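**From the Pisville Mending Circle newsletter, September 6, 2018**

## Sweaters: the annual reckoning

It is time to bring the knitwear back into circulation, and by circulation I mean moving it from the box under the bed to the top of the bed, where it will stay until someone needs to sleep. I started mine on the first cool morning we had. By lunch I had folded two sweaters and read most of an old catalog I found underneath them.

Binta Odukoya, who ran our last folding evening over in Hudport, holds that a sweater should be laid face down, smoothed from the collar to the hem, and folded in thirds with the sleeves tucked behind. She can do this in the time it takes me to find the collar. Her pile looks like a shop display. Mine looks like a pile.

The pink ones are the worst offenders at my house. A fine knit in dusty rose will slump the moment you let go of it, and then every edge looks like every other edge. You take hold of what you are sure is the hem, give it a confident shake, and find yourself holding a cuff.
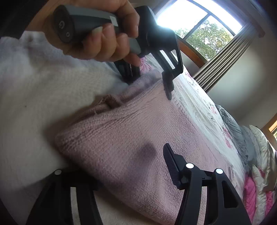 ## What to do before you fold

- Turn out the sleeves. One of them is always inside out, and it is never the one you check first.
- Look over the elbows and underarms in daylight. Holes smaller than a lentil can be closed with matching thread; anything bigger should come to the October meeting.
- Brush off the pills now. You won't do it in winter — you'll be wearing the thing.
- Fold it, don't hang it. Hangers give a knit shoulders that no human being has.

The Lã yarn order is in, 248 skeins against the 225 we asked for, so there is surplus for darning. Most of it is mustard. Members may take up to 5 skeins each, and if you own anything mustard that needs repair, please make yourself known.

The Ronik sweater shaver is still on loan to somebody. The sign-out sheet says "me." If you are "me," we would like it back before October, along with the little brush.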